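For release: October

Melville opens its back office to anyone who needs a desk and a breeze

I'm Margit Major, I run the front desk here at Melville, and I get to share the news because I've been bugging everyone about it since spring. Our back office is now open as a shared workroom! Desk passes are $10 a day or $93 a month, and you can walk in from 8 in the morning.

We spent the summer getting it ready (well, the painters did, and I brought doughnuts). The room is 800 square feet, with office chairs, blinds on the glass and a big standing fan that I'm a little in love with. We looked at putting in a second cooling unit and the quote made me sit down, so we went with fans and I've been very happy at my own desk ever since. Bring a sweater if you run cold.

Humari, our neighbors upstairs, tried the place out for us in September, and they asked for two things: more outlets and a rule about phone calls. The outlets are in. The phone rule is that you take long calls in the hallway, please, and that goes for me too.

We mailed postcards to 265 addresses near the building, so if you got one, bring it along and your first day is free. If yours went out with the recycling, just tell me at the desk and I'll sort you out. Monthly people can leave a mug on the kitchen shelf with their name on it. Parking is still on the street side only until the lot gets its new lines.

To book a desk or ask me anything, call the front desk or stop by before 5.

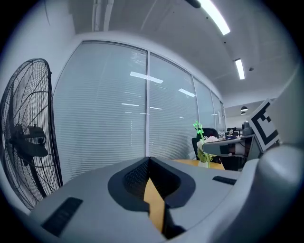
Lu wrote back the same afternoon to ask whether the fan could be pointed away from the desks with paperwork on them, and whether a monthly pass could be split between two people.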